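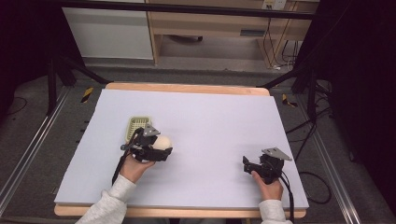 Foam board down, with the green basket and the cream ball out.

How to turn an ordinary table into a pale work surface (and turn it back again)

I've been putting a sheet of foam board on my table for so long that I forget other people don't. Then Kyu-ri Cho came round in November to help me sort a tin of old buttons, and the first thing she said was "what is this and can I have one?" So this is for Kyu-ri, and for anyone else who does small fiddly jobs on a brown wooden table and keeps losing things against the grain.

It's cheap, it takes half an hour the first time and then about as long as laying a tablecloth, and you can slide the whole lot behind the wardrobe when you want your tea.

What you'll need

One big sheet of foam board
A tape measure
A long metal ruler or a straight bit of wood
A sharp craft knife with a fresh blade
Something to cut on that you don't mind ruining
Low-tack tape
One small basket or tub
One ball

I'll come to the ball.

Choosing the board

Get the thickest you can find in the size you want. The thin stuff bows up at the corners as soon as the heating comes on, and you'll spend your whole evening leaning an elbow on it. I had a thin one from Clumano to begin with and it went like a crisp. The one I bought after that was from Rallum, cost a bit more, and has stayed flat through two winters of being shoved in and out of the bedroom.

As for colour, go pale but don't fret about it being a perfect white. A pale lavendery white is lovely, easier on the eyes under a lamp than the really bright sort, and cream things still show up against it. I would stay away from anything glossy. I tried a shiny one and all I could see was the light bulb.

Do have a look at it flat before you pay, if the shop will let you. Lay it on the floor, get your cheek down there (yes, in the shop) and look along it. If there's a dent in one corner, fine, you can trim that off. A dent in the middle will annoy you for ever.

Measuring up

Please measure both ends of your table! I didn't. My table is 104 cm across at the window end and 103 cm at the other, which I'd never noticed in all the years I've eaten off it, and my first board stuck out over the side by just enough to catch my jumper every time I stood up.

Take the smaller number and then knock a bit more off so you've got a strip of wood showing. I leave 2 cm along the front and the same along the back. You can lift the board by getting your fingertips under it, and it doesn't get bashed by chair backs. If your table is much longer than the board, don't worry about the ends, just leave them bare and keep your mug there. I am strict about the mug. Foam board and tea are not friends.

Cutting it

Mark your line in pencil at three or four points, not just at the ends. Lay the ruler along the marks and hold it down hard, keeping your fingers well back from the edge.

Now go over it lightly with the knife. The first pass should only go through the top paper. The second goes into the foam, and the third or fourth comes out at the bottom. If you try to do it all in one go the foam tears and you get a horrible crumbly edge, like cheap cheese. Snap on a new blade if it starts to drag.

Brush the crumbs off outside. They cling to everything – I found one in my hair at bedtime.

If you want the cut edge to last, run some white paper tape along it, half on top and half folded underneath. Mine has never had this done, I just bought the tape and put it in a drawer.

Fixing it down

Wipe the table first and let it dry. Then set the board where you want it and put a small loop of low-tack tape under each corner. Press down with a flat hand. That's it. Don't be tempted by double-sided carpet tape. Brayden Bergeron, my neighbour, used that on his desk and took a strip of varnish off with it, and he still hasn't told his wife.

For a job that only takes an evening I don't bother with tape at all.

Checking it's level

Put the ball on the middle of the board and let go. You want one that's light, smooth and properly round, somewhere between an egg and a small orange in size. Too small and it finds every tiny dimple, too big and you can't keep it in the basket. If it stays where you left it, carry on with your evening. If it wanders off, see which way it goes and fold a bit of card under the table leg on that side. Do it again from each corner. My table needed card under one leg and then, a month later, under a different one, so I suspect the floor.

You can do this with a spirit level, of course, and Brayden does. I've only got the one that came free with some Dhillon shelves and I don't trust it an inch.

Sorting out the light
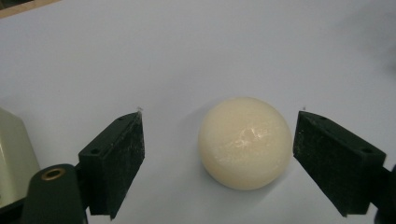

Lighting a pale board is worth five minutes of your time, and you don't need special lamps for it. Put the ball back in the middle, switch on whatever you'd normally work by and have a look at the board next to it. What you're after is a faint, soft-edged grey shadow hugging the bottom of the ball, like the one there that leans off to the lower left, and a few glossy pale spots on top where the light lands. With that sort of light you can see the little scuffs and marks on a cream ball, so you'll certainly manage the holes in a button. If your shadow is dark and hard with a sharp outline, the lamp is too close or too bare. Move it back, or point it at a pale wall and let the wall do the work.

I shift my lamp to the side opposite my writing hand. Otherwise I'm forever working in the shadow of my own knuckles. During the day I switch it off altogether and turn my chair side-on to the window.

Where to put the basket

You need something to drop the sorted bits into, and it wants to live on the board, within reach. A small plastic basket with a grid of square holes is good for anything chunky, and a pale green one is easy to spot when you glance up. Put it towards one side and leave the far half of the board clear. I know that feels like a waste. But you'll spread out into it within ten minutes, I promise, and if you've already filled it with pots and scissors you'll be balancing things on your knee.

For beads and very small buttons a basket with holes is hopeless, so line it with a paper bun case or a bit of kitchen roll, or swap it for a jam jar lid. Kyu-ri uses an egg box and is rather smug about it.

Start with everything in a heap near you. Pull out the biggest pieces first and get those into the basket, then go by colour, then by size. I've tried it the other way round and ended up with eleven little heaps and no idea what any of them meant.

Keeping it clean

A dry soft brush for dust. A white rubber for pencil marks. For anything sticky, a barely damp cloth, dabbed, then straight off with a dry one. If you rub, the paper surface goes fluffy and then it picks up every bit of muck for the rest of its life.

When one side gets too grubby, turn it over. You've paid for both sides, after all! I had a good long run out of the first side of mine and I'm now being much more careful with the second.

Putting it away

Peel the tape loops off before you store it or they'll set hard. Stand the board upright on its long edge, against a wall, with something flat in front of it. It mustn't lean at an angle or it will bend, thick or not. If you've got room under a bed, flat is best of all, and I slip mine into an old Nuvov duvet bag with the end folded over to keep the fluff out.

Ball in the basket, basket on the shelf, mug back on the table.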